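Bench notes, cups and bottles
July 15, 2019

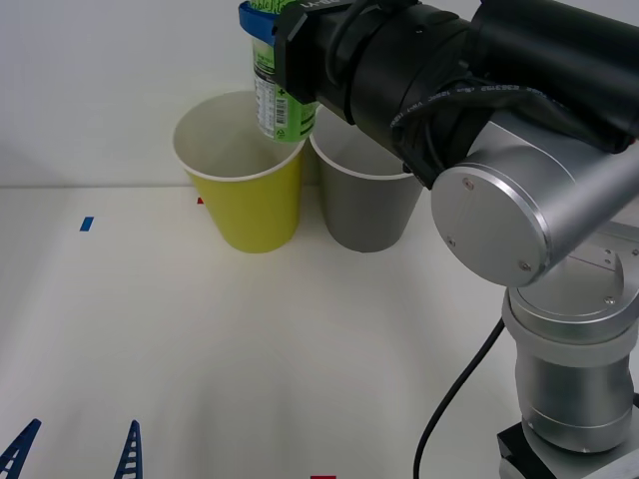

Carried on with the cup sizing for the Kurek lunch counter job. Delyth Gough wants one paper cup that will do for water, juice and as a holder for a small bottle on the tray, so they can stop ordering two kinds. I have the Keleo samples (plain grey, straight from the box) and the yellow ones from Trilen. Used the white table by the wall, wiped down first.

Yellow cup: rolled rim, tapers toward the base. The taper is what matters for the bottle question. A bottle goes in at the rim easily enough, then stops wherever the cup gets as narrow as the bottle does. If it stops high up it is top-heavy and I would not want to carry it on a tray. Need to measure how far down it gets before deciding anything. Calipers are still with the other bench, so inside diameter at mid-height is pending.

Green bottle with the blue cap is the one for all the standing tests. Please don't drink it or put it back in the fridge. I peeled nothing off it, the label stays on because it adds a bit of thickness and the customer's bottles will have labels too.

Keleo cups, from this morning: 18 filled to the line with tap water and left on paper towel. 4 had a damp ring at the base seam after the hour. The rest dry. All 4 came from the same sleeve, so I've marked that sleeve and put it on the lower shelf. Will repeat with a fresh one before writing to Keleo. The yellow cups get the same soak tomorrow, 18 again so the two can be compared.

Rim check, Keleo only: squeezed at the rim between finger and thumb, five cups, none unrolled. They go oval and come back. With water in, they slop before they fold.

Nillanon lids came. They fit the grey cups with a click. Have not tried them on the yellow - if they don't fit, that probably settles it, as Delyth doesn't want a second lid either.

To do
Calipers back
Soak test, yellow
Lids on yellow
Ask Delyth if the tray has a raised edge
Order more paper towel, down to the last roll

She wants an answer before the August order goes in.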